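The block room at Polutberg
Gallery, 13 Dec 2018

Welcome to our small gallery. Since May we have sorted the old block sets which came to us from the school in Tretdale. They arrived in 12 boxes, all mixed, and almost 200 pieces were without their set. On this page we show what visitors wrote to us.

A few words about the room first. It is on the ground floor, behind the coat hooks, and it gets the afternoon sun from the yard side. The shelves go along two walls. Low shelves are for the small children, and the high ones are for sets which still wait for washing. The blocks are washed with warm water and a little soap, then they lie on a towel until the next day. We do not use the heater for this — one time we tried, and the paint became sticky.

The sets have names, as it was in Tretdale. Vida is the big set with arches. Prukerberg is the plain one, only long pieces, good for walls and for bridges. To borrow a set, please write your name in the book at the door. The loan is for 7 days.

Red and green blocks in a metal bin. The floor of the bin has many scuffs, and we like it so.

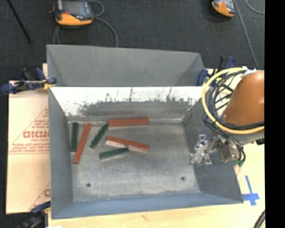

Comment from a visitor: we had the Prukerberg set at home last week and my two girls made a very long bridge from the sofa to the door. One green piece went under the cupboard, but we found it and it is back in the bag. Could you say if the arches from Vida can be borrowed separately?

Our reply: thank you for looking under the cupboard. Yes, the arches can go separately, up to 5 pieces for one family. Please write in the book "arches only".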